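How to Buy a Used Table Tennis Table Without Getting Talked Into It

Most listings say "barely used." I have stopped reading those words. A table that spent four winters in a damp garage is in worse shape than one that got played on every night, and the seller will describe both the same way.

What follows is how I check a table before handing over money. It takes half an hour, and some sellers won't like it. Fine.

Step 1. Ask where it was stored

Do this by message, before you drive anywhere. You want to hear "indoors" and the name of a room. "Under a cover" tells you nothing. Covers trap moisture as well as they keep it out, whatever Prelletti says on the box.

Step 2. Sight along the top

Crouch at one end so your eye is level with the surface and look down the length. Then do it from the side. A bow shows up quickly this way. Sellers like to say a warped top will flatten out once it is unfolded for a while. I have never seen that happen.

Step 3. Do the drop test

Bring your own ball. Hold it a foot above the table, let go, and listen. Repeat in the corners, along the edges and on both sides of the center line. You are after the same sound and the same height each time. A dull spot usually means the board has swelled or started to separate underneath.

People argue about which ball to use. I have tried the cheap bag of 100 and the fancy ones, and for this job I can't tell them apart. Use any round one with no cracks. 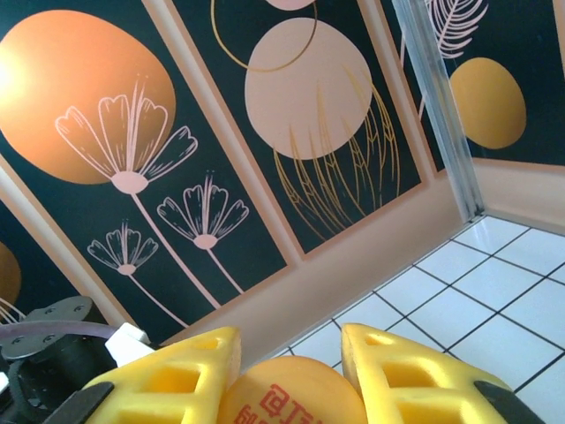 Step 4. Work the folding frame

Open and close it yourself, slowly. Check that the safety latch catches on both halves. The older Overgaard frames have a latch that clicks without locking, so pull on it. If the seller offers to do the folding for you because "there's a trick to it," the trick is coming home with you.

Step 5. Ignore the extras

Paddles, spare nets and a Zastico score counter get thrown in to hold the price up. One listing I looked at wanted 784 dollars for a worn table plus a bag of accessories. A Pukulix that sold for 3490 new can still be a bad buy at a quarter of that if the corners are soft.

Step 6. Make your offer last

Say nothing about price until you have done every check. Then name a number and wait. If you hear that another buyer is coming Friday, wish them luck and go home. The listing may well still be up on Monday.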